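How to look up your state rep's voting record

I do this every September, before the yard signs show up. Go to the legislature's website and type your zip code into the "find my member" box. Click the name, then "votes." Mine had 700 of them last time – way too many! So I filter by topic and pick 13 bills I care about.

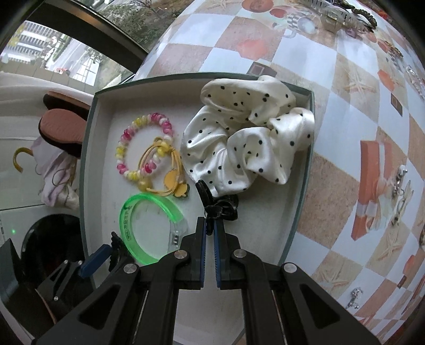 Next, open each bill and check the final vote, not the committee one. Missed votes get their own column, so jot those down too.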